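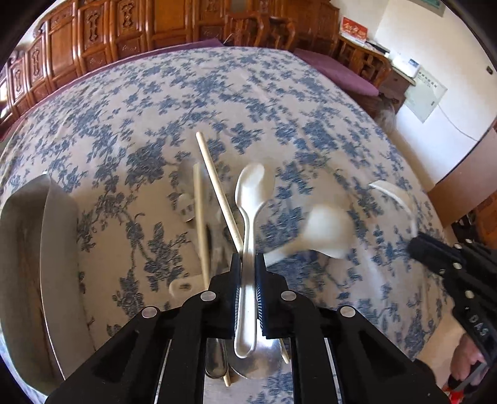 수저 분류 작업. 사진 제공=나무라(Namura)

숟가락 하나를 집는 데 이렇게 정성을 들여 본 것은 돌잔치 이후 처음일 것이다. 물론 돌잔치 때의 나는 맨손이었고, 구경하던 어른들이 박수까지 쳐 주었다. 지금은 검은 집게를 손에 쥐고 그 집게로 숟가락을 집는다. 박수는 없고 건당 500원이 있다.

나는 카차로스(Katsaros)라는 단체급식 업체의 세척실에서 일한다. 기업 연수원과 병원 식당에서 나온 식기를 받아 씻고, 말리고, 나누어 다시 보내는 곳이다. 하루에 들어오는 수저와 조리 도구가 3000개다. 씻는 일은 진작에 기계가 가져갔다. 터널처럼 생긴 세척기가 한쪽으로 삼키고 반대쪽으로 뱉는데, 그 뱉어 낸 것을 숟가락은 숟가락끼리, 젓가락은 짝을 맞춰, 국자와 뒤집개는 또 따로 담는 일이 여태 사람에게 남아 있었다. 우리 방에서는 이 일을 '가르마'라고 부른다. 누가 처음 그렇게 불렀는지는 모르겠고, 관리팀 문서에는 '후단 분류 공정'이라고 적혀 있다.

그 가르마를 플레다크(Fledach)라는 회사의 로봇이 배우게 되었다. 배우려면 선생이 있어야 하고, 선생은 우리였다. 집게 모양의 도구를 손에 들고 평소 하던 대로 분류를 하면, 그 움직임이 기록되어 로봇에게 넘어간다. 설명회에서 들은 말은 이랬다. "여러분의 노하우가 자산이 됩니다." 자산이 누구 앞으로 등기되는지는 화면을 너무 빨리 넘기는 바람에 읽지 못했다.

해 보면 알지만 '평소 하던 대로'라는 주문부터가 난감하다. 평소의 나는 숟가락을 보지 않는다. 손을 넣으면 손끝이 먼저 안다. 목이 가는 것은 찻숟가락이고, 묵직하면 국자고, 엄지에 까슬하게 닿으면 나무젓가락이다. 옆 사람과 드라마 이야기를 하면서도 손은 혼자 일한다. 그런데 집게를 쥐는 순간 손끝이 사라진다. 손가락 다섯 개가 졸지에 두 개가 되고, 그 두 개마저 내 것이 아니다. 십일 년 차인 내가 플라스틱 숟가락 손잡이 하나를 못 집어서 세 번을 헛짚었다. 신입 때도 이러지는 않았다.

제일 얄미운 것은 젓가락이다. 나무젓가락은 천 위에서 굴러가고, 천을 누르면 주름 속으로 들어간다. 국자는 크고 미련해서 그나마 인간적이다. 구멍 뚫린 조리 도구는 구멍에 집게 끝이 걸려서, 한번 걸리면 낚시하는 사람처럼 손목을 흔들게 된다. 이 손목 흔드는 동작도 다 기록되었을 테니, 언젠가 어느 식당의 로봇이 국자를 들고 까닭 없이 손목을 털거든 그것은 내 탓이다. 미리 사과드린다.

치아마카 오옐라란(Chiamaka Oyelaran) 씨는 플레다크에서 우리 쪽으로 파견된 작업 지도 담당이다. 한국말이 유창하고, 특히 "한 번만 더요"를 잘한다. 첫날 그가 가르쳐 준 것은 천천히 하라는 것이었다. 너무 빠르면 쓸 수가 없다고 했다. 나는 이 말을 듣고 한참을 서 있었다. 카차로스에서 십일 년 동안 들은 말이 한결같이 '빨리'였기 때문이다. 작업반장은 빨리 하라고 했고, 벽에 붙은 표어도 빨리 하라고 했고, 명절 선물 세트에 끼어 온 대표 인사말에도 '신속'이 두 번 나왔다. 그런데 로봇이 배운다니까 천천히 해도 된다. 아니, 천천히 해야 돈을 준다. 사람한테 가르칠 때도 그렇게 해 주었으면 나간 신입이 절반은 남았을 것이다.

실제로 우리 회사의 신입 교육은 이렇다. 앞치마를 준다. 끝이다. 모르는 것은 옆 사람에게 묻는데, 옆 사람도 바쁘니까 턱으로 가르쳐 준다. 로봇은 다르다. 로봇에게는 같은 숟가락을 오른쪽에서도 집어 보여 주고 왼쪽에서도 집어 보여 준다. 틀려도 혼나지 않고, 못 알아들으면 가르친 사람이 다시 한다. 지난 8월에 내가 보낸 것 가운데 통과된 것이 317건이었다. 반려된 것도 적지 않은데 사유가 '동작 주저함'이라고 적혀 돌아온다. 나는 살면서 내 주저함을 이렇게 꼼꼼하게 지적받은 적이 없다.

317건에 500원을 곱하면 15만 8500원이다. 본봉에 얹어 주는 돈이니 나쁘다고는 못 하겠다. 그 돈으로 무릎에 파스를 붙이고 조카에게 치킨을 사 주었다. 내가 따져 보고 싶은 것은 이 500원이 무엇의 값이냐 하는 것이다. 내가 숟가락을 한 번 집은 값이라면 후하다. 가르마를 타면서 한 번 집을 때의 값은 계산해 볼 것도 없이 그보다 훨씬 싸다. 하지만 로봇이 앞으로 숟가락을 집을 때마다 쓰게 될 무언가의 값이라면 이야기가 달라진다. 학원 강사도 인터넷 강의를 찍으면 계약서를 다시 쓴다. 우리는 출석부에 서명하던 볼펜으로 동의서 맨 뒷장에 서명했다.

같은 방 사람들의 의견은 갈린다. 한쪽에서는 어차피 올 것이면 한 푼이라도 받고 보내자고 한다. 다른 쪽에서는 제 무덤을 파면서 삽값을 받는 꼴이라고 한다. 나는 양쪽 다 맞는 말이라고 생각하고, 그래서 점심시간에 어느 쪽 식탁에도 앉기가 어렵다. 한 언니는 일부러 엉터리로 분류해서 로봇을 바보로 만들자는 제안을 했다. 잠깐이지만 방 안에 활기가 돌았다. 그런데 막상 집게를 쥐자 그 언니가 제일 반듯하게 했다. 숟가락이 섞여 있는 꼴을 못 보는 사람이 그 일을 이십 년 한 것이다. 로봇을 망치려면 먼저 자기 성미를 망쳐야 하는데 그것은 500원으로는 안 된다.

관리팀은 걱정할 것이 없다고 한다. 이 말을 자주 하는 것이 걱정스럽다. 로봇이 들어와도 감원은 없고 '재배치'가 있을 뿐이라는데, 어디로 재배치되느냐고 물으면 비스타(Vista)를 보라고 한다. 비스타는 본사가 새로 들인 관제 프로그램 이름이다. 화면에 로봇 8대가 동그라미로 떠 있고, 동그라미가 빨개지면 사람이 가서 끼인 것을 빼 준다. 그러니까 앞으로 내 일은 동그라미가 빨개지기를 기다리는 것이다. 평생 손을 쉬지 말라는 말을 듣다가 이제는 손을 쉬면서 눈을 쉬지 말라는 말을 듣게 생겼다. 어깨는 좋아질 것이다. 정말로 좋아질 것이고, 나는 이 점을 빼놓고 자동화를 욕하는 글을 믿지 않는다. 우리 방에서 어깨에 주사를 맞아 보지 않은 사람은 앞치마 끈을 아직 못 묶는 신입뿐이다.

다만 어깨가 좋아지는 사람이 몇 명이냐는 문제가 남는다. 동그라미 여덟 개를 보는 데는 의자 하나면 된다. 관리팀이 보여 준 배치도에도 의자가 하나 그려져 있었다. 우리는 그 의자를 아주 오래 쳐다보았다. 누군가 저 의자에 팔걸이가 있느냐고 물었고, 관리팀 대리는 그것까지는 아직 정해지지 않았다고 성실하게 답했다.

그리고 배치도에 없는 일이 있다. 휘어진 숟가락을 골라내는 일이다. 가르마를 타다 보면 손이 알아서 휜 것, 이가 나간 것, 젓가락 끝이 갈라진 것을 빼놓는다. 아무도 시키지 않았고 작업 지침에도 없다. 병원으로 가는 수저에 갈라진 젓가락이 섞이면 입술이 찔리는 것은 환자이니 그냥 빼는 것이다. 나는 오옐라란 씨에게 이것도 가르치느냐고 물었다. 그는 메모를 하더니 좋은 지적이라고, 다음 계약 범위에 넣을 수 있는지 알아보겠다고 했다. 성의 있는 대답이었다. 나는 그 자리에서 내가 또 하나를 공짜로 가르쳐 주었다는 것을 깨달았다. 입이 방정이다.

그래도 나는 이 집게질이 아주 싫지는 않다. 이 말을 하면 앞서 말한 두 식탁에서 모두 쫓겨날 것 같지만 그렇다. 십일 년 만에 내 일을 느리게 들여다보니 꽤 어려운 일이었다. 면접 때 특기란에 쓸 것이 없어서 '성실'이라고 썼는데, 섞여 있는 국자와 젓가락 사이에서 숟가락 하나를 건져 올려 세우는 일이 공학 하는 사람들이 회사를 차려 몇 해를 매달릴 만큼의 특기였던 것이다. 그런 특기를 두고 우리 회사 급여표에는 '단순직'이라고 적혀 있다. 로봇에게는 고난도이고 사람에게는 단순한 이 일의 등급을, 나는 로봇 쪽 기준으로 다시 매겨 달라고 하고 싶다.

요구는 간단하다. 우리 동작을 쓰는 동안에는 쓰는 만큼 돈을 나누고, 의자가 하나라면 누가 앉을지를 우리와 함께 정하고, 신입에게도 로봇에게 하는 만큼만 천천히 가르쳐 달라. 세 번째 것은 돈도 거의 들지 않는다. 지난번 간담회에서 이대로 말했더니 관리팀장이 고개를 크게 끄덕이며 검토하겠다고 했다. 통과인지 반려인지 적어서 돌려주는 쪽이 차라리 낫겠다. 반려라면 사유는 내가 대신 써 줄 수도 있다. 동작 주저함.

다음 간담회는 오후 네 시라고 한다. 마침 세척기가 저녁 물량을 뱉기 시작하는 시간이라, 우리 중 절반은 못 간다.

글쓴이는 급식 업체 세척실에서 일하며 틈틈이 글을 쓴다. 외부 필자의 글은 본지의 편집 방향과 다를 수 있습니다.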